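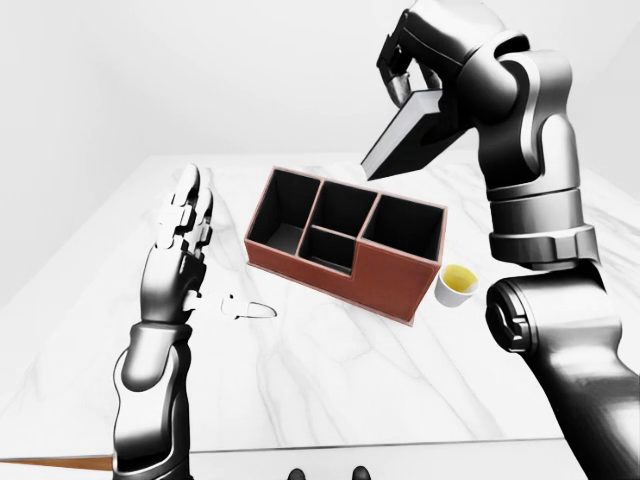

关于 Molldale

Molldale 做老款露营车的车窗、窗框密封条、遮光帘和配套五金。我们的客户大多开着几十年车龄的面包车底盘露营车，也有一部分是自己动手改装货厢车的人。公司在 Grundutton 镇，办公室、仓库和车间在同一个院子里，零件从这里发出，需要上门安装的车也开到这里来。

我们目前有 14 名员工。车间九个人，其余的人负责订单、仓库、客服和资料整理。在售的零件有 105 种，按车型和年款分类，每一种都有自己的编号、安装说明和尺寸图。

这一页写给第一次来的客户，说明公司的来历、做什么和不做什么、零件是怎么做出来的，以及下单之后会发生哪些事。如果您只想查某个零件能不能装在您的车上，可以直接去“车型对照表”页面；如果查不到，请看本页后面的“怎样和我们联系”。

公司的来历

公司由廖（Liao）家两兄弟创办。哥哥原来在一家客车修理厂换玻璃，弟弟做过几年塑料挤出模具。最早的活是给熟人的露营车换侧窗胶条。那时候原厂的胶条已经停产，市面上能买到的替代品截面差一点，装上去当时看着没问题，过一个冬天，窗角就开始往里渗水。兄弟俩拆了几根还没有硬化的旧胶条，把截面量下来，找人开了一副小模具，做了第一批。

第一批的料偏硬，转角处要用很大力气才能压进窗框，有两位客户装的时候把玻璃压裂了。那批货全部收回来换掉，配方重新调过。现在的侧窗胶条用的还是第二次开的那副模具，中间修过几次刃口，截面没有改。

后来陆续有人来问滑窗的滑轨、后门窗的锁扣、车顶通风口的压条，问的人多了，就一样一样加进目录里。遮光帘是最晚加进来的一类，起因是 Odette Poulain 加入公司。她之前做船舱内饰，到我们这里先是管缝纫间，现在负责整个产品部门，新零件要不要做、做成什么样，由她最后签字。

Molldale 这个名字取自院子后面那条小河谷的旧称，和产品没有关系。廖家的姓保留在我们的一个产品系列里：Liao 系列指的是所有按原厂截面复制的密封件。

Grundutton 的院子

院子原来是一家农机配件商的仓库，接手的时候屋顶漏水，地面也不平。我们先修了屋顶，再把车间地面重新找平，因为裁切台必须放平，台面歪一点，长的帘布裁出来就会斜。仓库在院子北侧，靠墙是放长条件的横架。密封条不能折着放，折过的地方会留下印子，装到窗框上那一段总是鼓起来，所以长度超过一定范围的胶条一律平放或者盘成大圈，发货时也按大圈装箱。这就是为什么您收到的箱子往往比零件本身大得多。

安装区在院子南侧，可以同时停两辆高顶车。大门的净高够大多数固定高顶通过，升顶车放下顶篷进来就行。如果您的车顶上还装了行李架、卫星天线或者太阳能板，来之前请告诉我们总高度。

院子里没有展厅。前台有一块样品板，上面装着各种胶条的短截面、几种帘布和锁扣，可以拿在手里比对。想看装好的效果，最好的办法是碰上安装区里正好有同款车，但那是客户的车，我们要先问过车主才能让别人看。

我们做的东西

密封件。包括固定侧窗、滑动侧窗、后门窗、驾驶室与生活舱之间的隔断窗，还有升顶帆布底边的压条。大部分是按米卖的挤出件，也有模压成型的转角件。两者装在一起的时候接头要用专用胶粘接，胶随货附上，不另外收费。

车窗。我们做双层亚克力外翻窗和单层钢化玻璃滑窗两类。亚克力窗的面板由外面的厂家热弯成型，到我们这里装框、装铰链和支撑杆，再做淋水检查。钢化玻璃由玻璃厂按我们的图纸切割和钢化，每一片上都有玻璃厂的认证标记。我们自己不钢化玻璃，也不接受客户拿来普通玻璃要求装在行驶车辆上。

遮光帘和隔热帘。这一类叫 Kultard 系列。Kultard 帘子分三种做法：吸盘式隔热垫、上下双轨的布帘、嵌入窗框的折叠帘。吸盘式最便宜，装拆最快，缺点是冬天玻璃内侧结露，吸盘容易掉，需要擦干玻璃再按。双轨布帘不会碰到玻璃，面料可以拆下来洗。折叠帘要在窗框内侧打孔，装好以后就不方便再改回去。选哪一种，主要看您的车是不是打算保持原样，以及冬天用不用。

五金。锁扣、铰链、支撑杆、滑轨端盖、限位块。五金里有一部分是我们开模做的，有一部分是从别的厂家采购的标准件。采购件在产品页面上会注明“外购”，同样的东西您如果在别处买到更便宜的，尺寸对得上就可以用，不影响我们自己零件的保修。

安装工具。压条用的塑料楔、穿绳用的管、拆旧胶用的刮刀。这些可以买，也可以租，租的话押金在工具寄回之后退还。

我们不做的东西

常有人问起下面这些项目，写在这里省得来回发邮件。

不做挡风玻璃。挡风玻璃牵涉到粘接强度和车辆检验，我们没有这方面的设备，也没有相应的资质。我们可以提供老款挡风玻璃的橡胶框，装的部分请找专业的汽车玻璃店。

不做车身钣金。窗框周围锈穿的车，换上新胶条也不会不漏水。遇到这种情况我们会拍照给您看，请您先去修锈，修好再回来。安装预约可以顺延，订金不作废。

不做煤气和水路。院子里有一位同事以前做过这一行，有时候客户会顺口请他看一眼炉子，他也只能告诉您该去找谁。

不做整车改装。我们可以在空货厢上开窗孔、装窗，家具、床、电路都不在业务范围里。

不收旧零件。拆下来的旧胶条我们会帮您处理掉，旧窗如果还完整，建议挂到车友论坛上，总有人在找。

零件怎么来的

一个新零件进目录之前，要先有一件原件。我们从客户、拆车场和停业配件商的库存里找。找到没有用过的库存件最好，旧件也能用，但要多找几件，因为橡胶老化后会收缩，而且各段收缩得不一样，只量一根得出的截面往往偏小。

量完之后画图，先打印一段塑料样件，插到车上的窗框里试松紧。样件只看形状，不看软硬。形状定下来再开模，试挤一小段，装在一辆真车上。试装的车通常是员工自己的，也有客户愿意借车，借车的人以后换那种胶条不收钱。

试装件至少要在车上过一个冬天和一个夏天。冬天看硬化和收缩，夏天看会不会发黏、掉色，会不会把旁边的白漆染黄。有一款后门窗胶条就是在夏天这一关没有通过，料里的油析出来，在漆面上留下一道痕。那一款推迟了很久才上架，有几位等着用的客户因此不太高兴，我们能做的只有把进度写在产品页面上。

模具做好以后，一次挤出量最少是 1000 米。冷门车型的胶条一次挤出来可能要卖很多年，所以有些零件在做之前会先征集预订，人数够了才开工。预订不收钱，只登记邮箱，开工的时候再通知付款。登记过的人最后不买也没有关系，但请回一封邮件说一声，我们好安排数量。

帘布的来源比较简单。面料从两家织造厂采购，隔热层从另一家采购，裁剪和缝制全部在 Grundutton 完成。每款车型都有一套纸样，纸样挂在缝纫间的墙上，编号和产品编号相同。如果同一款车在不同年份改过窗框，纸样就分成几份，下单时选错年款，帘子多半会短一截或者宽一截，请一定对照年款说明再选。

质量检查

密封条每盘抽头尾两段，用截面卡板比对，不合卡板的整盘退回挤出机旁边重新检查。转角件逐个看飞边，飞边用手修掉。

车窗装好以后，每一扇都放到淋水架上检查。水从上方和侧面淋，时间到了再看内框有没有水迹。有水迹的拆开重装，第二次还有水迹的报废。

帘子在装箱前对着同款窗框的木模试一遍。木模是 Odette Poulain 刚来的时候要求做的，当时觉得费事，做完以后尺寸方面的退货少了很多。现在只有极少数冷门车型还没有木模，这些车型的帘子页面上写着“按纸样生产，未经木模试装”，退换期也相应放宽。

五金件抽检螺纹和弹簧。锁扣要开合一遍，手感发涩的不发货。

我们没有办法检查的是您车上的窗框。几十年的车，有的修过事故，有的换过侧板，有的前任车主用密封胶把窗子整圈糊过。这些都会影响安装。说明书第一页列了下单前要量的几个位置，量完和表上的数字对一下，差得多的话先别下单，把数字发给我们。
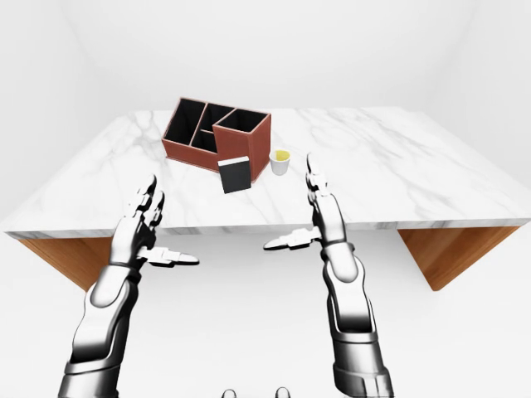 车间里的人

车间分成三块：密封件、装窗、缝纫。新来的人三块都要轮一遍，之后再固定下来。轮岗的好处是装窗的人知道胶条是怎么盘的，缝纫的人知道窗框哪里会刮布，提问题的时候说得清楚。

安装由三位同事负责，他们也接听技术电话。下午两点到四点是接听时间，其他时候他们手里有活，电话转到留言。留言当天会听，需要查资料的第二个工作日回复。打电话之前请准备好车型、年款和窗子的位置，说“左侧第二扇”的时候请以坐在驾驶座朝前的方向为准。

客服和订单在办公室，邮件比电话快。办公室的同事不一定能回答安装上的细节，他们会把问题转给车间，回复里会写明是谁答的。

资料整理是一个单独的岗位。这位同事管着我们收集的旧配件目录、原厂安装图和客户寄来的照片，车型对照表也是她在更新。如果您手上有老的目录或者说明书，愿意借给我们扫描，邮费由我们出，扫完寄回，并附上一份电子文件。

工作时间是早上八点到下午四点半。中午院子大门会关一段时间，送货和取件请避开十二点到一点。

订货和发货

网站上显示“有库存”的零件，付款后两个工作日内发出。显示“按单生产”的主要是帘子和亚克力窗，页面上写着当前的排期，排期每周更新一次。春天订单最多，帘子的排期会明显变长，想在出行季节之前装好，最好冬天就下单。

发货前仓库会再核对一次车型。如果您在备注里写的车型和选择的零件对不上，我们会先发邮件问，等您答复之后再发货。有的客户着急，觉得这一步耽误时间，但寄错一根长胶条来回的运费比零件还贵。您确定没有选错的话，在备注里写“已核对”，我们就直接发。

长条件和车窗走大件物流，需要有人签收。请当着送货员的面看一下箱子外观，箱角压坏或者有穿孔的，拍照以后再签。窗子的箱子里有一张检查单，上面有装配和淋水检查人员的签名，请留着，保修时用得到。

海外订单可以发，进口税费由收件人承担。胶和清洁剂不能走航空，海外包裹里不附这两样，说明书里有对应的规格，请在当地购买。

自提的客户请等到收到取货通知再来。没有通知就来，零件可能还在架子上没有配好，要在前台等。

退换和保修

没有安装过的标准件可以退。密封条剪过以后不能退，请先整圈试着绕一遍再剪，宁可多留一点，装好收口的时候再修。按客户尺寸定做的帘子不能退，做错了由我们重做，量错了可以改的尽量改，只收工时。

密封件的保修范围包括开裂、异常收缩和掉色。用汽油、稀释剂或者含硅油的清洁剂擦过造成的发胀不在范围内。清洁用温水加一点中性皂液就够了，入冬前可以抹一层橡胶养护剂。

车窗保修包括漏水、铰链断裂和双层亚克力之间的密封失效。双层之间偶尔出现一点雾气，是温差和海拔变化引起的，拔掉面板上的小塞子，在干燥的地方放几天，雾气会散，再把塞子塞回去。散不掉的请联系我们。亚克力表面的细划痕可以抛光，我们有抛光膏卖。

帘子保修包括缝线、轨道和拉链。面料在日晒下褪色属于正常，深色比浅色明显，选颜色的时候请考虑车平时停在哪里。

申请保修请发邮件，附上订单号和照片。照片最好一张拍整扇窗，一张拍有问题的地方。大多数情况看照片就能判断，不需要把零件寄回来。

来院子里安装

安装需要预约。换一圈固定侧窗的胶条当天可以取车，开孔装新窗要留车过夜，因为胶需要时间固化，刚装好就上高速，窗框会移位。装遮光帘一般半天。

来之前请把窗子周围的家具和物品清开。吊柜挡住窗框内侧的，需要先拆吊柜，吊柜由车主自己拆。以前我们帮忙拆过，装回去以后柜门对不齐，双方都不愉快，后来就定了这条规矩。

车里的煤气瓶请关好阀门。狗可以带来，院子里有一块拴狗的草地，不能进车间。

等车的时候可以去镇上，走路过去不远，有一家面包店和一家小餐馆。院子里也有一间休息室，有热水和插座。车辆留过夜的客户，不可以睡在院子里的车上，保险不允许。镇外有一处营地，前台有营地的电话。

安装完成以后，请和装窗的同事一起把每扇窗开合一遍。我们会告诉您胶固化期间要注意什么，也写在交车单上。头两天不要洗车，不要用高压水枪对着窗缝冲，以后也不建议这样冲。

自己安装的客户

我们卖出去的零件大部分是客户自己装的，所以说明书写得比较长。每种胶条都有一份，图是画的线条图，打印成黑白也能看清。文件可以在产品页面下载，不下单也能看。很多人看完说明书之后才决定是自己动手还是送过来，这样挺好。

换胶条需要两个人，一个在车外扶玻璃，一个在车内拉绳。一个人做很难把玻璃扶正。气温太低的时候胶条发硬，把它放在暖和的屋里过一夜再装，会容易得多。

每年 9 月我们在院子里办一次安装讲习，讲怎样拆旧胶条、清理窗框、做防锈和装新胶条，上午讲，下午在一辆旧车身上动手练。那辆旧车身没有底盘，是从拆车场买来的，窗子已经被拆装过许多遍，窗框边缘都磨亮了。名额不多，报名信息提前发在通讯邮件里。来的人请穿旧衣服，防锈漆洗不掉。

材料和废料

裁帘子剩下的隔热边角料攒起来做成小块，用来包装亚克力窗的四角。您拆箱时看到颜色各异的布包角，就是这样来的。帘布的大块余料按袋出售，有人买去做收纳袋。

挤出时报废的胶条由供料的厂家收回。旧车上拆下来的橡胶没有人收，只能按工业垃圾处理，这一笔费用含在安装价格里。

包装尽量用纸。长条件外面还是要套一层塑料膜，试过只用纸，雨天送到的时候纸湿了粘在胶条上，揭不干净。大圈装的纸箱如果您不要了，自提的客户可以留在院子里，我们再用一次。

价格为什么会变

橡胶料和面料的进价每年调整，我们的价格表也跟着每年改一次，改之前在通讯邮件里通知。已经下单的按原价。冷门车型的胶条每米比常见车型贵，是因为模具费要摊到较少的数量上。等模具费摊完，价格会降下来，目录里已经有几款是这样降过的。

我们不搞季节性打折。车友会团购可以给优惠，由一个人统一下单、统一收货，分开寄就没有优惠了。修车店和改装店可以申请贸易账户，需要提供营业登记，审核由办公室处理。

接下来在做的零件

目前有几样东西在试装：一款高顶车后部小圆角窗的胶条，一款带纱网的 Kultard 折叠帘，还有一种老式滑窗的下滑轨。下滑轨难在排水孔的位置，不同年份的车排水孔不一样，可能最后要出两种。圆角窗胶条已经装在车上，还没有过完夏天。带纱网的折叠帘做了两版，第一版纱网收进去的时候会卷边，第二版换了导条，正在反复开合。

没有出现在这里的零件，也可以来信建议。请说明车型、年款和零件的位置，有原件的话附上照片。我们把来信按零件归在一起，同一个零件问的人多，就会排进计划。问的人少也不会扔掉，资料那边一直留着，有一款驾驶室三角窗的胶条就是隔了很久才凑够人数的。

怎样和我们联系

产品和订单问题，请使用网站的联系表单，或者回复您的订单确认邮件。用回复的方式，订单号会自动带上，办公室找起来快一些。

技术问题，请在下午两点到四点打电话，或者发邮件并附照片。

寄送原件、旧目录、保修件，请先发邮件要一个编号，写在包裹外面。没有编号的包裹我们也会收，但要花时间查是谁寄来的。

来院子请走 Grundutton 镇北侧的路口，南侧那条路有限高杆，高顶车过不去。导航经常会指南侧那条，请不要跟着走。看到水塔之后右转，院子大门是绿色的，停在大门外按铃，会有人出来告诉您把车停在哪里。

相关页面

车型对照表
Liao 系列密封件
Kultard 遮光帘与隔热帘
安装说明书下载
安装预约
贸易账户申请
退换与保修条款
订阅通讯邮件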